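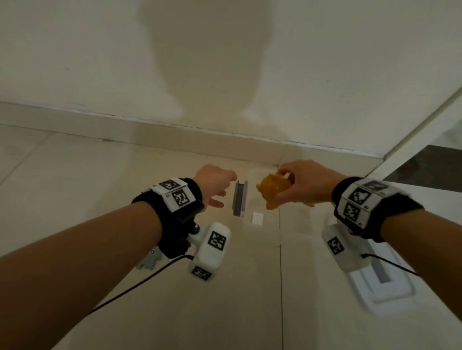

Wrist markers lose tracking when I put the lid on a box

Hüsnü Kahraman
Posted in Home builds, on Saturday

Hello everybody. I am building at home a small arm which should learn to tidy up small things from the floor. For teaching it I record my own hands. On each wrist I have a black strap with a white printed module, and on the module are the square markers. Under the wrist hangs a second module on a small joint, also with markers, and a cable goes from it back to the computer. The head camera looks down and finds the markers, and my script makes from them the position of the wrist.

With picking up small objects I am quite satisfied. The problem comes with the storage box. When I take the lid with both hands and press, the position of my left wrist jumps by several centimetres, sometimes it also turns over, and after one moment it comes back. In my last recording I had 3,885 images and in 500 of them the left wrist was wrong or missing. On the right it is much less.
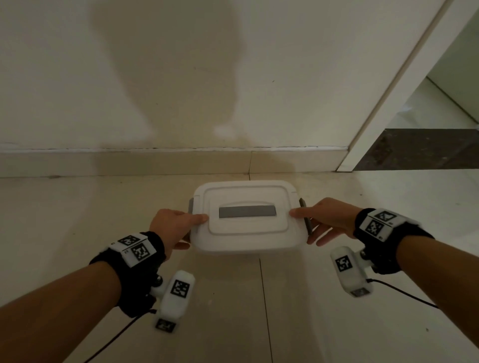
Both hands on the lid, the position I have the trouble with.

I have tried already more light in the room and a shorter exposure. The light helped a little, the exposure made it worse. The floor tiles are glossy, so I was thinking also about reflections, but I don't know how to test this. Must I print bigger markers, or is it something in the calculation? I would like to not print the modules again if it is possible, the last ones took me the whole of September.

Aníbal Magalhães

The turning over is a known thing with flat square markers. If the camera sees only one square and it is small in the picture, there are two possible positions which fit almost equally well, and the software takes sometimes the wrong one. You have more than one marker on each module, so please do not calculate every marker alone. Measure where they are on the module, with a caliper, and give all the corners together to the solver as one body. After this change my own flips went away nearly completely, and I did not print anything.

Two more things to check. The hanging unit is on a joint, so it must not be in the same body as the upper module. If it swings when you press, and you treat it as fixed, you get exactly such a jump. And for the reflections, put a matt cloth on the tiles and record one time with it and one time without.

Salehi

bigger markers. mine are bigger and no problem

Hüsnü Kahraman

Thank you both. Aníbal, I had the hanging unit in the same body, this was my mistake. I have separated them and run the old recording again, now 13 images are wrong. The cloth I will try next week.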